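4. 布のたたみ方と収納

この章では、洗濯が終わった布をたたんで、収納ケースに入れるまでの手順を説明します。対象は、Plarkdenの布製品セットに入っている薄手の布、ワッフル織りの布、ふちどりのある布です。厚いキルトの布は第5章を見てください。

4.1 始める前に

次のことを確認してください。

・布が完全に乾いていること。ふちの部分は乾くのが遅いですから、指でさわって確かめてください。
・たたむ場所が平らで、きれいであること。テーブルの上でも、床に広げたシートの上でもよいです。
・テーブルの広さは、短いほうの辺が90センチ以上あると作業がしやすいです。
・指輪、腕時計、ブレスレットは外しておくこと。織り目に引っかかることがあります。

注意:アイロンをかけた直後の布は、すぐにたたまないでください。熱が残っていると、折り目が強くついて、あとで取れにくくなります。7分ほど広げたままにして、それから始めてください。

4.2 布を広げる

(1) 布を、表を上にしてテーブルに置きます。表と裏の区別がむずかしい場合は、ふちの縫い目を見てください。縫い目がそろっていて細かいほうが表です。

(2) 布の角を二つ持って、自分のほうへ静かに引きます。強く引くと、布が斜めにのびます。

(3) 反対側の角も同じようにします。

(4) 手のひらで、まん中から外へ向かって、しわをのばします。外からまん中へ動かすと、しわが中央に集まりますので、向きに気をつけてください。

(5) しわが残るときは、その部分の布を少しつまんで持ち上げ、もう一度下ろします。つまむところは小さくてよいです。持ち上げたあと、布の重さで自然に下りるようにしてください。

ワッフル織りや、横に細かいうねのある布は、平らな布と比べてよくのびます。そのため、つまんだところの生地がうすく引っぱられて、まわりに放射状のしわができます。これは布の性質で、不良ではありません。手を離してから軽くなでると、だいたい元の形に戻ります。
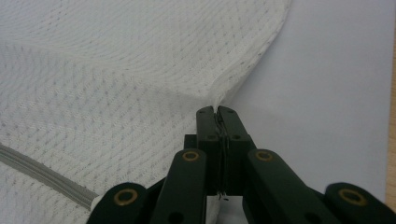
戻りにくい場合は、霧吹きで水を少しかけて、乾くまで広げておいてください。水は多すぎないようにします。布の色が変わって見えるほどかけた場合は、もう一度干すほうが早いです。

注意:つまんだまま、ねじらないでください。うねの方向が乱れて、次の洗濯まで直らないことがあります。

4.3 ふちをそろえる

ふちどりの帯がついている布は、帯の部分と本体の部分で、のび方がちがいます。本体だけを引っぱってそろえようとすると、帯が波のようになります。次の順番で行ってください。

(1) 帯を先にまっすぐにします。指で帯の上をなぞって、曲がっているところを見つけます。

(2) 曲がっているところがあれば、その両側を軽く押さえて、少しずつのばします。

(3) 帯がまっすぐになったら、本体を帯に合わせます。

帯が斜めになって置かれているときは、布を引っぱらないで、布全体を回して向きを直してください。

4.4 たたむ

(1) 布を縦に半分に折ります。帯が外側に出るようにします。

(2) もう一度、同じ方向に半分に折ります。細長い形になります。

(3) 細長い布を、端から3つに折ります。最初に折る部分は、残りの部分より少し短くしてください。同じ長さにすると、最後に折った部分がふくらみます。

(4) 折り終わったら、手のひらで上から静かに押して、中の空気を出します。

柄のある布では、柄の線を目印にすると折りやすいです。格子やひし形の柄は、線の交わるところを合わせてください。ただし、柄は布の端と正確に平行ではないことがあります。柄と端が合わないときは、端を優先します。

メモ:小さい布(ハンカチの大きさまで)は、(2)を省いてもよいです。

4.5 ケースに入れる

たたんだ布は、Pindunineの収納ケースに立てて入れます。重ねて入れると、下の布が取り出しにくくなり、上の重さで織りのうねもつぶれます。

(1) ケースのふたを外し、底の仕切り板がまっすぐであることを確認します。

(2) 布の「わ」になっている側を上に向けて、手前から順に入れます。

(3) 同じ種類の布は、同じ列にまとめます。

(4) 布と布の間に、指が一本入るくらいのすきまを残してください。

標準のケースには、中くらいの布が24枚まで入ります。これより多く入れると、ふたが浮いて、ほこりが入ります。

注意:防虫剤を使う場合は、布に直接ふれないように、紙の袋に入れてください。白い布や色のうすい布は、とくに跡が残りやすいです。

4.6 よくある質問

たたんだあと、形がくずれます。
4.2の(4)に戻って、空気としわをよく出してください。布に湿り気が残っている場合も、形が安定しません。

布の表面に糸が出てきました。
引っぱらないでください。切ることもすすめません。先の丸い針で、裏側に送ります。

丸めて収納してもよいですか。
はい、短い期間ならかまいません。ただし、ふちどりのある布は帯に丸いくせがつきますので、旅行のときだけにしてください。

長い間使わない布は、どうすればよいですか。
季節が変わるころ、たとえば10月に一度取り出して、折る位置を少しずらしてたたみ直してください。同じ折り目が長く続くと、その線だけ色が変わることがあります。

次の章では、キルトの布と中綿の入った布のたたみ方を説明します。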